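Can a Robot Clean Up Your Room Yet?

Robots build cars and explore other planets. Picking up toys is harder than it sounds.

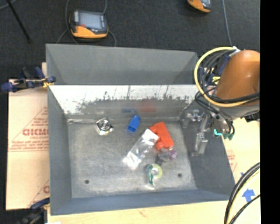
A robot arm reaches into a metal bin. The red-orange toy brick and the plastic bag need very different kinds of grip.

Think about the last time you put your things away. You probably didn't plan it. You saw a sock, picked it up, and dropped it in the basket. Then you saw a book and put it on the shelf. You may have been talking the whole time.

For a robot, each of those steps is a separate problem. It has to find the sock. It has to decide where the sock ends and the blanket begins. It has to move its arm to the right place without knocking over the lamp, close its fingers, and notice if the sock slips out. Then it has to know where socks go.

What robots are good at

Robots do very well when the same thing happens again and again. At a bottle factory in Itesgate, a robot arm lifts a full crate off a belt every 7 seconds. The crates are all the same size and they always arrive in the same spot. The arm hardly needs to look.

Your home is different. The chair moves. The cat moves. Somebody leaves a backpack on the stairs. Engineers call a place like this "unstructured," which means that things are not where the robot expects them to be.

Why a bin of stuff is a good test

Many engineers practice with a bin of mixed objects. It is a small version of a messy room. The bin in the picture has two compartments, and the things are in the bigger one at the front. There is a roll of tape, a small blue block, and a purple piece, along with the brick and the bag.

A toy brick is hard and keeps its shape. If a robot gets its fingers on two sides of it and squeezes, the brick will usually come up. But the red-orange brick is lying partly on top of something dark gray. A robot has to work out that these are two objects and choose which one to take first.

The clear bag is harder. Light shines through it and bounces off its wrinkles, so a camera can have trouble telling where it is. A bag also changes shape when you touch it.

Shiny metal causes trouble too. A camera may see a bright spot of light and miss the edge of the object.

Fingers

The arm in the picture ends in a gripper with parallel fingers. Parallel means they stay side by side, like the two rails of a train track. They open and close, and that is all they do. Your own hand has four fingers, a thumb, and skin that can feel a crumb.

Try this at home. Put on a pair of thick mittens and pick up a coin from the table using only your thumb and one finger. Now try it with a plastic bag. Now try it with one eye closed.

How does a robot learn?

One way is practice. Soledad Contreras tests robot arms at a workshop in Stoltlow. Last winter her team gave one arm 706 tries at picking up household things. It picked up boxes and blocks almost every time. With thin plastic bags, it failed more often than it succeeded.

"A failed try is still useful to us," she says. "We save what the camera saw and where the arm went, and the computer uses that to do a bit better."

Another way is to copy a person. Someone moves the arm with a controller, and the computer keeps a record. After many examples, it can begin to try the job alone.

So what can robots do at home now?

Robot vacuums can clean a floor, if the floor is mostly clear. Robot mowers can cut grass. Dishwashers and washing machines do their own jobs well, but a person has to load them.

Some robots can fold a towel or clear a table. Many of them are slow, and they often need a person nearby to help when they get stuck — even a dropped spoon can stop one.

In stores and warehouses, robots have gone further. They carry shelves and sort boxes. People still do much of the work with odd shapes, soft packages, and things that break.

For now, your room is your job.

Words to know

Gripper: the part of a robot that holds things.

Compartment: one section of a box or bin.

Unstructured: not arranged in a way that a robot can count on.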